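Casircombe Site – Storage Racking and Packing Area Inspection
Inspection date: 2024-10-28
Inspected by: Lungile Engelbrecht
Reviewed by: Bram Van Acker
Areas covered: Aisles A to D, packing benches, returns shelf, loading door
Previous report: closed, except item 3.4 (carried over)

Ratings used: OK / Monitor / Action / Stop use

1. Racking uprights and frames

1.1 Uprights plumb and free of visible bends – OK
1.2 Base plates bolted to floor – Action
Comment: Anchor bolt loose at the aisle end of B. Retighten and recheck at the November visit. If the bolt turns freely in the slab, do not refit it in the same hole.
1.3 Column guards fitted at aisle ends – Monitor
Comment: Guard on C has been struck. The upright behind it is undamaged. Guard remains serviceable.
1.4 Bracing straight and fully connected – OK

2. Beams and decking

2.1 Beam connectors fully seated – OK
2.2 Safety locks present on both ends of every beam – Action
Comment: Locks missing on the upper level of D. Spares are held in the Ginstead store. Nails and cut wire are not accepted as substitutes; both were found here at the last visit and have been removed.
2.3 Beams free of permanent sag when unloaded – OK
2.4 Decking panels flat and supported front and back – OK

3. Load signs and loading practice

3.1 Load sign posted at each aisle – OK
3.2 Posted limit matches supplier drawing – Action
Comment: Sign at aisle A reads 2,000 lb per level. The drawing supplied by Tokik gives 1,095 lb for the current beam spacing. The beams were moved after the sign was printed. Load to the lower figure until the sign is replaced. Pallets above that weight have been taken down to floor level.
3.3 Heaviest goods on lower levels – OK
3.4 Pallets in sound condition – Action (carried over)
Comment: Split deck boards again, mostly on pallets coming in from Mnguni. Bram Van Acker to raise this with the sender in writing. Reject at the door; do not put away and sort later.
3.5 Nothing stored on top of frames – OK

4. Aisles and floor

4.1 Aisles clear to full marked width – Monitor
Comment: Stretch wrap and empty cartons at the far end of C. Cleared during the visit. Same finding as last time.
4.2 Floor marking legible – Monitor
Comment: Worn at the turn by the loading door. Repaint when the door is next out of service.
4.3 Floor free of oil and standing water – OK
4.4 Lighting working in all aisles – OK

5. Packing benches and returns shelf

5.1 Benches stable, no sharp edges – OK
5.2 Knives retracted and stored when not in use – Action
Comment: Open blade left on a bench. Shift lead informed. Auto-retracting knives only from now on.
5.3 Small items kept in boxes or trays – OK
5.4 Shelf fixed to wall – OK
Comment: Fixings replaced since last report.
5.5 Tape and strapping waste in bins – OK

6. Steps and ladders

6.1 Rolling steps tagged and in date – OK
6.2 Brakes hold under load – Stop use
Comment: Brake on the 8-step unit does not hold. Tagged out and moved to the cage. The 11-step unit is available and passed the same check.
6.3 Staff seen climbing on racking – None seen

7. Follow-up

Items 1.2, 2.2 and 3.2 to be closed before the November visit, with the new load sign in place. Item 6.2 stays tagged out until repaired and signed off by the maintenance lead. Send closure notes to Lungile Engelbrecht, one note per item, with the item number in the subject line.
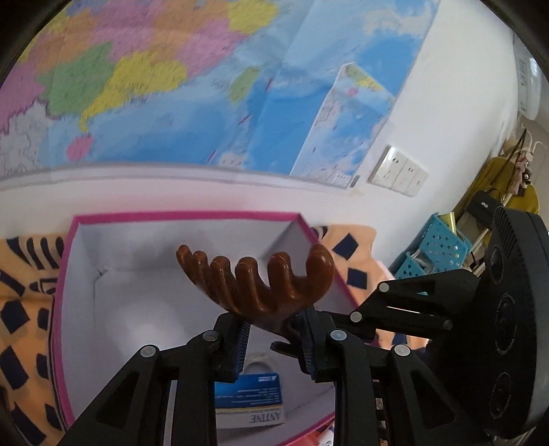

Closure notes without an item number will be returned. Items rated Monitor need no note unless the condition gets worse before the next visit.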